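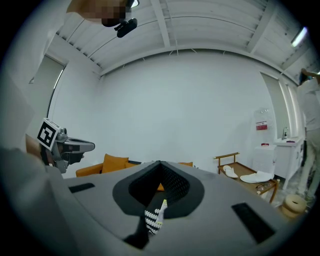 Shrinkage on 4-ply after superwash treatment, gauge drifting between skeins

Gineck
Posted 10 November 2021

I have a cardigan in progress in a superwash merino, 4-ply, from a small mill. The swatch was knit on 3.25 mm needles, washed at 30 C, spun, dried flat. Stitch gauge came out on target. Row gauge came out on target. The back piece, from the same dye lot and on the same needles, is 2 cm longer than the math says it should be after washing. Width is correct.

I have checked the row count against the chart and it is right. The ball bands all match. The only variable I can identify is that the swatch was small and the back is not.

Has anyone measured how superwash grows as a function of piece weight? I would like a number I can put in the spreadsheet before I start the fronts.

Darker
Swatch size is the first thing I would look at. How big was it? A 10 cm square is held in shape by its own cast-on and bind-off. The middle few rows are the only ones behaving like fabric.

Second, how did you measure the back? If it was hanging from a shoulder or held up against a door, you are measuring wet weight plus gravity. Lay it on a flat surface, pat it, leave it an hour, measure again.

Gineck
Swatch was 12 cm by 12 cm, garter border on all sides. The back was dried flat on a towel and measured flat. I did lift it out of the basin by one end, which I accept is bad practice.

hubmann_h
The garter border is a problem too. Garter has a shorter row height than stockinette and pulls the edges in lengthwise. Your row gauge in the middle of a bordered 12 cm swatch will read tight. Knit the next one 20 cm wide with no border, slip the first stitch of each row, and measure over the center.

As for lifting it by one end, superwash has had the scales removed or coated, so the fibers slide past each other when wet. A wet back piece holds a lot of water. You can put 2 cm into it in the time it takes to cross a bathroom.

Hannelore

Brorkton
I disagree that this is a handling problem. I machine dry all my superwash on low until it is barely damp and then lay it flat. Length comes back every time. The yarn is designed for it. Air drying flat leaves the fabric relaxed in whatever shape it had when wet, and then people blame their swatch.

Try the dryer before you recalculate anything.

Darker
"The yarn is designed for it" depends on the yarn. Some small mills buy in superwash tops and spin them with very little twist. Those pill badly in a dryer and the surface is finished after a couple of rounds. Check the ball band. If it says dry flat, I would dry flat.

Brorkton
I have sweaters eight years old that have been through the dryer every time. A ball band is written to avoid complaints. Put the swatch in, not the back. If the swatch comes out fuzzy, you have lost a swatch.

Gineck
Ball band says machine wash, dry flat. I am willing to sacrifice the swatch. I will also knit the larger one as described.

jadwiga_w
One more variable. Did your tension change? I keep a log, and over a long plain stockinette section my rows get taller as I stop paying attention. It shows up mostly in the purl rows. Turn the piece over and look for gutters between pairs of rows on the wrong side. If they are deeper at the top than near the hem, the growth is in your hands and no amount of drying will remove it.

Fix for that is a smaller needle on the purl side. I use 3.0 for purl and 3.25 for knit.

Jadwiga Wasilewska

Gineck
There are gutters. They are visible from about the waist up. I had not thought to look.

hubmann_h
Then you probably have two effects stacked. Knit the new swatch with the smaller purl needle, wash it, hang it by clothespins with some weight on the lower edge, and measure before and after. That gives you a stretch percentage for the spreadsheet. Leave the back alone until you have it.

Brorkton
Or dry it for ten minutes.

Gineck
Results. New swatch 20 cm wide, no border, 3.0/3.25 needles. Washed and dried flat, row gauge is slightly tighter than the original swatch. Weighted overnight, it grew 3 percent in length and nothing in width. Old swatch went through the dryer on low. It came back square, with visible fuzz on the right side.

I am going to rip the back to the waist, reknit with the two needle sizes, and take 3 percent off the body length in the chart. No dryer.

Brorkton
Fuzz shaves off.

jadwiga_w
Before you rip, put a lifeline through the row where the gutters start. Wash the reclaimed yarn in a hank before you reknit or the kinks will throw the gauge again.

Gineck
Lifeline is in. Thanks.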